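August, Jalton shop, afternoon

Indigo vat no. 4, second week

Topped up the Mulenness vat with 348 g of fructose stock and stirred slowly, no splashing. Surface was coppery by 2:30, liquid underneath yellow-green. pH paper a bit low, so added lime and left it covered.

Dipped 37 cotton swatches, three dips each. Guo cloth took the color evenly. Farville cloth is streaky again - I think there's still size in it. Jessie Moffat wants it scoured twice before the next run.

Rinsing: small swatches go in a colander so they don't get away down the drain. An oval one with a handle at each end is easiest to lift out of the sink.

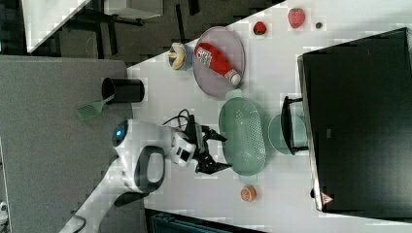 To do

Scour the Farville lot, 382 g dry weight.
Order lime.
Ask Jessie for her wash test sheet - mine has the old columns.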